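Tollthorpe open afternoon: what the arms are for

I went to the Tollthorpe open afternoon in August mostly because a neighbour had a spare place on the minibus. Tollthorpe packs small household goods for other companies: kitchen bits, toy sets, the stuff that turns up in a box with a leaflet. It has been in the same two sheds by the ring road for as long as I've lived here. The letter said we would see "the future of our packing floor", and I have been to enough of these to take a notebook and eat before I go.

We got hi-vis vests, a talk in the canteen and a film with a piano on it. The talk said the site employs 300 people and that nobody would lose a job to automation this year. I wrote down "this year" and underlined it. Somebody behind me asked about next year and was told that was a very good question.

Then the floor itself. The manual lines come first, and they are loud and quick. One line manager said a good packer on kitchen sets will do nearly 1000 pieces in a shift. The women on the line closest to us didn't look up. I've done that sort of work, and having visitors troop past is the worst part of the day.

The new cell is at the far end of the second shed. It runs on a system called Pelta, which the company is trying on what it calls mixed small handling, meaning jobs where the items don't match and can't simply be fed down a chute.

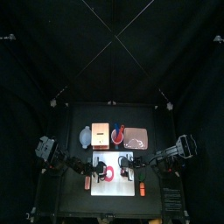
Mixed handling is where the packing floor still needs hands, and so it's where I'd expect the money to go. Cartons and pallets were dealt with years ago. What's left is the fiddly end, and the cell is set up with plenty of that: a cup with a red rim and utensils stuck in it, a crumpled bit of clear plastic on a pink tray, a red ring lying flat on a white board between the two grippers. Any packer would have cleared the lot while I was writing this sentence. I asked how many items it got through in an hour and was told that speed was "not the metric at this stage". I asked what the metric was. Learning, apparently.

I don't want to be unfair. The technician who looked after the cell was straight with us once the man from the canteen talk had moved on. She said clear plastic was a pain, soft things were a pain, and that she spent more of her day putting objects back than anything else. She had been on the packing lines before. The new job pays a bit more and she gets to sit down, and she seemed to like it.

But there is one of her. I asked how many packers had been retrained like that and the answer wandered off into a partnership with a training firm called Trikance, who offer an online course. It takes 100 hours. Some of that is in paid time. How much depends on your shift and your supervisor, which to my ear means not much if you're on nights. 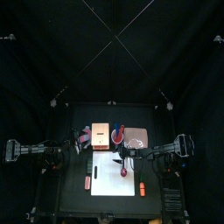
The other thing that has changed already, without any arms being involved, is how people are measured. The lines now have a screen at the end with the pick rate on it, run by some software they kept calling Su. We were told it was brought in so the company could compare the manual lines with the cell later on. In the meantime it compares the packers with each other. A man on his break told me his team used to swap places when someone's wrists were sore, and they do it less now as it knocks the number down.

None of that was in the film.

Questions were at half past three, and there was time for four of them. Tea was decent. They gave us each a tote bag with a pen and a leaflet about the partnership in it, and the minibus left at ten past four.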